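Productos > Pinzas de mano > Preguntas frecuentes

Inicio Kit Repuestos Taller Contacto

Preguntas frecuentes sobre el kit Grala

Por el equipo de Cirkiseck, noviembre

Grala es nuestro kit de pinzas de mano para enseñarle tareas a un robot sin tener el robot delante, y llevamos meses disfrutándolo como críos.
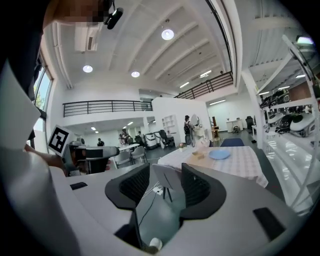

Hemos juntado las dudas que más nos llegan por correo, con las respuestas tal como las daríamos en el taller.

¿Qué trae la caja?
Dos pinzas, los cables, un juego de almohadillas de recambio, las tarjetas de marcadores y el maletín. El ordenador lo pones tú.

¿Necesito saber programar?
Para grabar, no. Coges la pinza, haces la tarea y paras la grabación. Para entrenar un modelo con lo grabado sí hace falta soltura con Python, aunque los cuadernos de ejemplo te llevan bastante lejos (¡el de poner la mesa es nuestro favorito!).

¿Cuántas demostraciones tengo que grabar?
Depende de la tarea. Para recoger un plato y dejarlo en otro sitio, con unas 80 ya se ven resultados muy majos. Si cambias de mesa, de mantel o de luz entre una y otra, mejor todavía.

¿Se puede trabajar con gente alrededor?
Claro, y en un espacio compartido es lo normal. Eso sí, pide permiso a quien pueda salir en los vídeos; el programa incluye la opción de pixelar caras antes de exportar.

¿Pesa mucho?
La mano se acostumbra enseguida, pero el antebrazo se queja. Recomendamos tandas de 55 minutos como máximo y un buen descanso después.

¿Las almohadillas se gastan?
Sí, son la pieza que más sufre. Se cambian a mano, sin herramientas, y se venden sueltas. Si manejas vidrio o loza, revísalas a menudo.

¿Con qué brazos es compatible?
Con el Afolabi de sobremesa va a la primera. Para otros brazos hay que imprimir un adaptador; los planos están en la sección Taller y cada vez hay más, muchos enviados por usuarios.

¿Qué pasa si se tapa una tarjeta de marcadores?
Si es un instante, el programa rellena el hueco. Si dura más, esa toma queda señalada en amarillo y decides tú si la guardas. Limpia las tarjetas con un paño seco, nunca con alcohol.

¿Puedo probarlo antes de comprar?
¡Por favor, ven! En Poltstead hacemos demostraciones en grupos de 4 personas, y también prestamos el kit durante 48 horas con una fianza. Para reservar, escribe desde la página de Contacto e indica qué tarea quieres grabar.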